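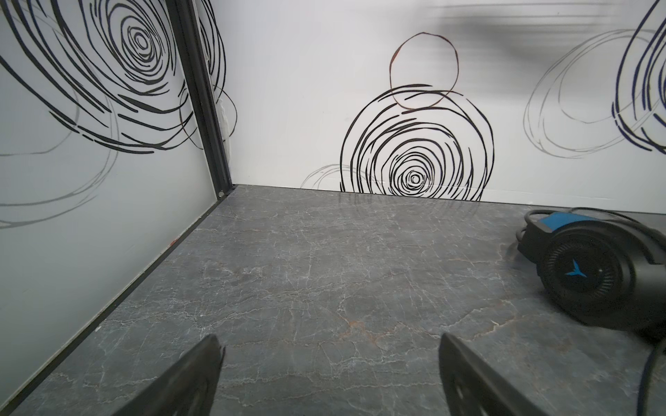

Inside the practice booth, with the swirl panels up and the gripper fingers at the bottom of the view.

Posted by Fadwa Bensaid
March 5, 2019

I had every intention of writing last month, and then the robotics club swallowed my evenings whole (again!). So pour yourself something warm, because I have a lot saved up.

We've been getting our arm ready for the student meet in April. The team named it Trotik, after a long argument I stayed out of, and the task this year is picking things up inside a small booth with busy walls. Johannes Modise, our mentor, is a great believer in busy walls. He says if you only ever practice against plain white, your program gets lazy, and the first poster it sees will throw it off completely. So our walls are covered in big black swirls, with paler gray loops here and there and a navy blue one off to the right, and the floor has a gray marble pattern with white veins running all through it. I find it rather pretty, myself. My husband says it gives him a headache.

The black handheld with the blue band is my favorite of the practice objects, and also the one that makes the kids groan. It lies on its side, it has a rounded grille face, and then there's the cable, which loops up behind it and wanders off wherever it pleases. Hatsue spent two whole meetings on nothing but where the fingers should close. Her first idea was to come straight down from the top, and her second (which I like much better) is to come in low and turn the wrist a little at the end.

Out of 22 tries at our last meeting, we got 8 clean lifts. I thought that was wonderful! The kids did not, and they stayed late changing the approach angle while I went hunting for crackers. Gebremedhin has a notebook going with every single attempt in it, the bad ones too, and his handwriting is so much neater than mine ever was.

Next up is the gray loops, which Li-hua wants to redraw darker before we practice again. I'll bring the markers.

8 comments | 22 shares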